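Packaging and Materials Handling - Course Handout 4
Unit: Reusable Bins, Mixed Contents and Surface Wear
Instructor: Tien-fu Ko
Lab section: Simone Dantas
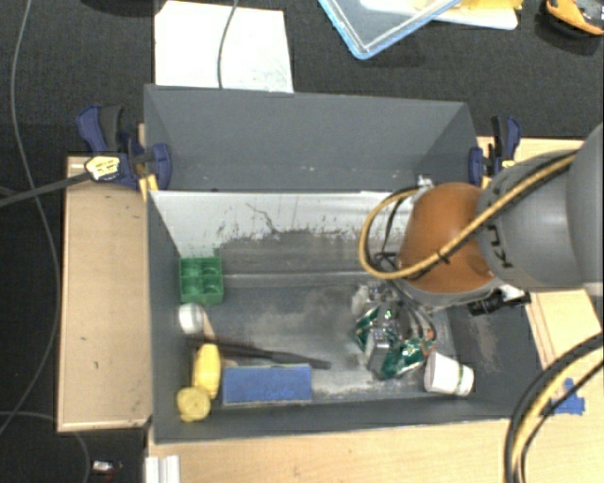 Figure 1. Gray bin with mixed contents. Note the abrasion on the floor and the scratch on the pale inner wall.

1. Scope

This handout covers the inspection of reusable open-top bins and the sorting of loose mixed items by packaging type. Stacking loads and lid fit were covered in Handout 3 and are not repeated. Bring the wear sheet to lab. The blank on the course page has been replaced, so discard any copy with only one column for the walls.

2. Terms

Floor: the inside bottom surface, on which items rest.
Inner wall: any inside surface between the floor and the rim.
Scuff: a shallow area of abrasion with no clear direction. Usually appears as a cloudy or whitish patch on gray material.
Scratch: a narrow mark with a direction that can be traced. May branch.
Smudge: a dark surface deposit. Recorded separately from scuffs, as cleaning may remove it.
Rigid item: keeps its shape when set down under its own weight.
Flexible item: takes a shape from its contents or from handling.

3. Reading surface wear

Wear is recorded by surface and then by type. Start with the floor. In Figure 1 the floor is heavily scuffed, with whitish abrasion in the middle and along the front edge. Both areas go on the sheet as separate entries, even where they run close together.

The inner wall is recorded next. The pale wall in the figure shows irregular dark patches on its lower portion and a thin branching scratch running diagonally across the middle. Enter the scratch as one mark with branches. Students in earlier sections entered each branch on its own line, and the totals could not be compared between groups.

Depth can't be judged from a photograph. Leave the depth column blank for figure exercises and fill it in only for bins on the bench. The same applies to smudges: a dark patch may be dirt, transfer from another material or a stain in the surface, and the three are separated by wiping a test area with a damp cloth.

Cleaning comes after the first reading. Do the second reading when the surface is dry, and use the same light for both.

4. Sorting mixed contents

Items are sorted by form first and by material second. The form classes used in this course are:

A - flexible package
B - rigid open container
C - compartment tray
D - other rigid item

The crinkled green and silver package in Figure 1 is class A. Its surface is reflective, and the folds make the outline hard to measure. For class A items, record the longest dimension as found, then again after flattening by hand. Do not press hard enough to split a seam.

The white cup is class B. It lies on its side close to the front wall. Orientation is recorded for class B only: upright, inverted or on its side. A cup on its side occupies more floor area than the same cup standing, and the difference matters in the fill calculation in section 5.

The green tray against the left wall is class C. Record the cell shape (square in this case) and whether the cells are occupied. Where the contents can't be identified without removing the tray, write "occupied, not identified" - a guess at the contents is marked as an error.

The small round white object below the tray is class D. Record color and general shape, and leave material blank until it has been handled.

5. Floor coverage

Coverage is the floor area under the items divided by the total floor area, as a percentage. It is taken from directly overhead. A photograph taken at an angle hides part of the floor behind taller items and is not accepted for this calculation.

Worked problem. A bench bin has a floor area of 3,000 square centimeters. The items in it cover 168 square centimeters.

Coverage = 168 / 3,000 = 0.056, or 5.6 percent.

Report one decimal place. Overlapping items are counted once, using the outer outline of the overlap. Items leaning on a wall are counted by the area beneath them, including any part of the floor they shade but don't touch.

6. Lab work

Work in pairs. One student reads and the other writes, and the roles change after the second bin. The bench bins are labeled Sillex and Jukley, which are the names of the two practice sets and have nothing to do with grade or condition.

Wear sheets are due Wednesday, September 25, 2019, at the start of lab. Hand them to Simone Dantas on paper. Corrections are made with a single line through the old entry - no correction fluid.

Reading for next time: Mutham, chapter 4, to the end of the section on tray inserts. The problems at the end of the chapter are optional.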